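Zistel Home Notes
Looking after a fabric tote bag
Posted 2024-02-09

A black canvas-type tote hides a lot of dirt, so most people leave it until the lining smells or the zip jams. Going over it every few months takes 15 minutes and needs nothing special.

Emptying and brushing

Work on a clean, light-coloured table. Dark lint and loose threads show up well against white. Empty every pocket, turn the lining out if it will come, and shake it over the bin. Brush the outside with a dry clothes brush, top to bottom, paying attention to the seams. Lint rollers are fine on flat panels but tend to skip the folds.

Zips

Run the slider the full length and feel for any place it drags. Clean the teeth with a dry toothbrush, then rub a plain candle or a graphite pencil along both sides and work the zip a few times. Don't use cooking oil, it collects grit. Snip stray threads near the zip with small scissors. Never pull them.

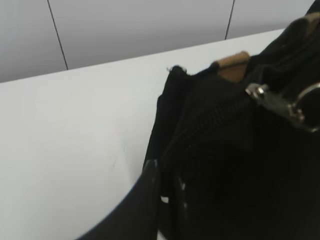
Black fabric bag with a metal zip slider and a tan leather tab.

Leather trim

Keep water off leather tabs when you sponge the fabric. Tan leather marks easily and the dye from black cloth can bleed into it. A dab of neutral leather cream on a soft rag is enough, wiped off after a few minutes. We use the Drudedmont cream, but any colourless one will do. Test it on the back first.

Straps and clips

Lay a long strap out and take the twists out of it before putting the bag away. Check the clip at each end: the swivel should turn freely and the gate should close by itself.
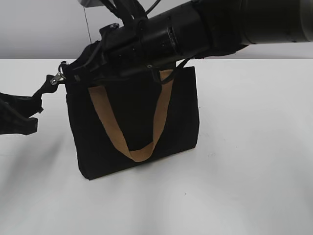 Handles wear first where they join the bag, so look at the stitching there. If it has started to go, have it resewn before the fabric tears. Stojanovska Shoe Repairs in Prerkham charges $38 for a pair of handles and usually has them back within the week.

Storing

Stand the bag upright on a shelf with a bit of tissue inside. Hanging it by the handles for months will stretch them.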